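3.2 Collecting demonstrations in lived-in rooms 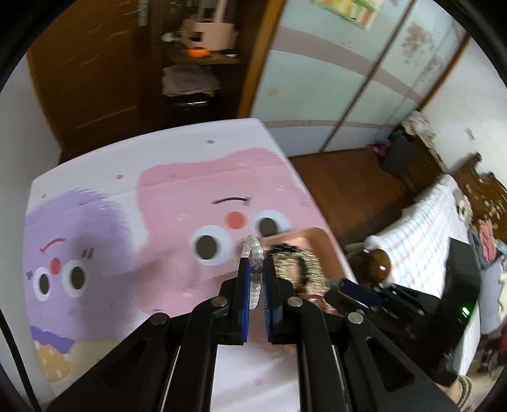 Rhona Laing
Research Associate, Memotetti Project, Festmont

Shares 40 | Comments 2

Figure 3. String of beads held between the ribbed finger pads, tray of accessories at right. A second gripper is angled toward the tray.

All examples in this section come from hand-held grippers, no arm on a stand. The operator squeezes, the fingers close, the camera on the tool records. We kept the Nudulwood task list from June and added small jewelry, which the earlier set left out entirely. Beads are hard for the policy. They fold, they swing, and the shape after a grasp is never quite the shape before it. In Figure 3 the string is doubled into a narrow loop with its top above the fingertips. Grasps like this one are labeled "folded"; a single strand between the pads is labeled "single". Anything else, "other".

Rooms were left as they were. Bed, wardrobe, cloth on the table, all of it stays in view. Printed cloths were allowed on purpose. A cartoon face under the gripper is a harder background than a bare bench, and an early model trained on bench data alone kept closing on the printed shapes (see 4.1). Tray position was not fixed either, only that it had to be within reach of both tools.

Episodes: 3,000 recorded, 1,267 kept. Most of the loss was tracking dropouts and clips with no clear start pose. Wayne Tindall and Magnus Gunn did the review seperately, then compared. Where they disagreed the clip was dropped, no third vote. This is strict, and we probaly threw out usable data.

Each kept episode has finger width, tool pose and a short text line typed by the operator straight after. Text lines were not cleaned up. Spelling varies, so does the word for the same item (string, beads, necklace, chain). We train on them as is. A cleaned version was tried once with no gain on the pick tasks; place tasks not tested yet.

Clips with two tools in view are stored as pairs, one stream per gripper, and split between training and test by room, never by clip. Splits are listed in Appendix B.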